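Jokau HX Hardwax Oil for Indoor Wood Surfaces

Item 2867
Clear, satin
Sold by Milesance Finishing Supply

Overview

Jokau HX is a blend of plant oils and hard waxes for bare or previously oiled wood indoors. It soaks into the top layer of the wood and leaves a thin wearing layer on the surface. It is made for tabletops, desks, counters, shelving and stair treads. It is not intended for outdoor use, for wood that stays in contact with standing water, or over varnish, lacquer or paint.

HX replaces the earlier Jokau H. The two can be used one over the other after a light sanding. The main change is in the wax portion, which is now harder and takes longer to reach full strength. Buyers used to the older product should plan for the longer wait.

Container sizes

Small can, for touch-up and single pieces of furniture
Standard can, for tables and counters
Workshop pail, to order only

The small can has a press lid. The standard can and the pail have screw lids with a foil seal. Once the seal is broken, contents thicken slowly on contact with air. Move leftovers to a smaller container and fill it close to the top.

Surface preparation

Sand the wood in stages and finish at 120 grit for softwoods and 150 for hardwoods. Going finer closes the surface and reduces how much oil the wood takes up. End grain is the exception: sand it one step finer than the faces or it will dry darker.

Remove dust with a vacuum and then a dry cloth. Do not use a tack cloth. The residue keeps the first coat from soaking in evenly.

Knots need separate attention. In pine, spruce and similar woods the knots are dense and resinous and take up very little oil. Wipe them with denatured alcohol, let them dry, and apply the first coat thinly over them. Excess left on a knot stays tacky for days and picks up lint. Drilled holes and cable openings should be coated on the inside edge with a small brush before the top is done.

Application

1. Stir for two minutes. Do not shake.
2. Apply a thin coat with a short-nap roller, a flat brush or a white nylon pad, working along the grain.
3. Wait 15 minutes, then wipe off everything that has not soaked in.
4. Leave overnight with the window open a little.
5. Abrade lightly with a gray pad and remove the dust.
6. Apply the second coat thinner than the first. Wipe again.

Two coats are enough for most furniture. A third coat is useful only on stair treads and kitchen counters, and should be buffed in with a pad until the surface looks nearly dry. Thick coats are the cause of most complaints -- streaks, soft spots and a surface that marks under a cup.

Test results

Rub resistance was measured by Sotomayor Surface Testing on blond softwood panels, using a weighted felt pad. Values are double rubs before a visible change in sheen.

One coat: 2000
Two coats: 4000

Panels were left to harden fully before testing. Results on oak and ash were not part of the series.

Color

HX is clear but not colorless. It warms pale wood slightly, close to the tone the bare surface shows when dampened with water. Where the wood must stay as pale as possible, use HX White as the first coat and clear HX as the second. Two coats of HX White will look chalky in the grain.
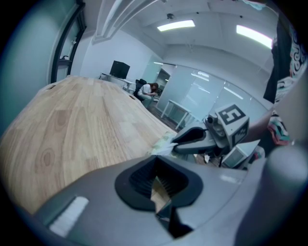 Adoración Calvo writes that she used two clear coats on a spruce desk and the knots stayed sticky until she wiped them down with alcohol and rubbed in a little more oil with a rag. She would do the knots first next time, and she found the sheen flatter than on the sample card.

Sheen drops during the first weeks as the wax hardens. The sample card shows a fully hardened surface on beech, which comes out glossier than spruce.

Care

Wipe up spills. Clean with a damp cloth and Trornon wood soap, diluted as stated on its label. Avoid ammonia, scouring powder and microfiber cloths used dry. Worn areas can be sanded by hand and recoated on their own, with the new oil feathered out into the old.

Storage and safety

Store above freezing, up to 2 years unopened. Rags soaked with oil can catch fire by themselves. Lay them flat outdoors to dry, or keep them under water in a closed metal can until disposal.

Related items

Jokau HX White
Jokau thinner for brush cleaning
White nylon pads, pack
Gray abrasive pads, pack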